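Speaker notes: Passwords, audits and wishful thinking
Talk for the Standen practice managers' day, March 2018
Slot is 30 minutes including questions. Keep to it, Nele Rothe is on straight after and needs the clicker.

Opening

Morning. I run IT security for a group of clinics, and I was asked to talk about the audit we bought last year. The title in the programme is "Lessons from a successful audit". I didn't write that title. I'll leave it to you whether it was successful.

Quick show of hands: who has paid for a security audit in the last couple of years? Keep your hand up if you've read the whole report. (Wait. Usually most of them go down.)

What we bought

We went to Jesomton. They quoted for an outside scan, a look at our internal network and a staff phishing test. Essam Lahlou did the buying on our side and got the price down, mostly by dropping the interviews with reception staff. I signed that off. I think now it was the wrong thing to drop, and I'll come back to it.

What came back was a PDF with 69 findings. Each one had a colour and a score. We had a lot of red, and the board likes to see red turn green, so that became the plan for the year.

Slide: the colours

Ask yourself who picks the colour. In our report, an old web server with nothing on it was red. A shared login used by every receptionist at one site was amber, down as a "policy matter". I know which one I'd go for if I wanted our appointment system.

I asked Jesomton about it and was told the scores come from the tool. Fine, but the tool has never stood at our front desk on a Monday morning.

Don't spend long on this slide. People want to argue about scoring systems and it eats the time.

The phishing test

We sent 1088 test emails. 95 people clicked the link. The supplier called that a good result for our sector. I asked what it was being compared with and I'm still waiting for the numbers.

Points to make:
The email was a fake parcel notice. Our staff don't get parcels at work. Some deleted it because it was dull.
A real attacker would copy a message from the rota system. We asked for that version and it was an extra charge.
One click from someone with admin rights matters more than dozens from people without, and the report didn't split them.
Hardly anyone reported the email to us. That figure was in an appendix. I'd have put it on page one.

If somebody asks whether I'm against phishing tests: no, we still run them. I'm against putting the click rate on a board paper as if it were a temperature reading. 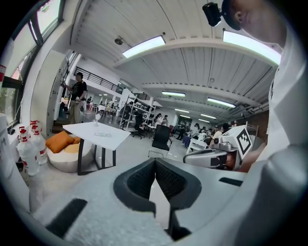
The Karken box

Karken is the monitoring product we were advised to buy after the audit. (Check that nobody from Karken is in the room. If they are, say it anyway, but more politely.)

The sales deck said it "learns normal behaviour". For the first six weeks it learned that our backups were an attack. Khrystyna Pavliuk on my team spent most of July switching off alerts one by one. By the end she was fairly sure she had switched off some we needed, so she went back through the lot.

It has caught one real thing, an old laptop talking to an address it shouldn't have. I'm glad it did. Whether that justifies the yearly fee I can't tell you, and I'd be wary of anyone who can.

Miroslava Symonenko asked at the board whether a spreadsheet of our laptops would have found it too. Probably yes. We didn't have one then. We do now, and it cost two weeks of somebody's time.

What we'd do again

Keep this part short and plain.

The outside scan was worth having. It was cheap and it found a remote access page we thought we'd closed.
Getting rid of the shared logins was worth it. It was unpopular for a month. Sign-in at the desks had to get faster first, or people would have gone straight back to the sticky note.
Restoring a backup for real, on a weekday, with the clock running. Ours took far longer than the plan said. The audit had marked backups green because a backup policy existed.

What we wouldn't do

Cut the interviews. Esperanza Arrieta, who manages our busiest site, told me more in a twenty-minute chat about how people get round the rules than I got from the full report. She wasn't on the list of people to speak to.

Let the supplier who finds the problems quote for fixing them. We had Koval look over the list separately, and they struck off a fair few items as not worth the money. They'd have reasons of their own, of course. Get a second opinion and be suspicious of that one as well.

Likely questions

"Does this keep us safe from state hackers?" I don't know, and neither does the person selling it. Start with the shared logins.
"What did it cost?" Can't say in public. Happy to talk at coffee.
"Would you use Jesomton again?" For the scan, yes. For the rest I'd want to see the questions first.

Last slide is just my email address. Leave it up while Nele plugs in.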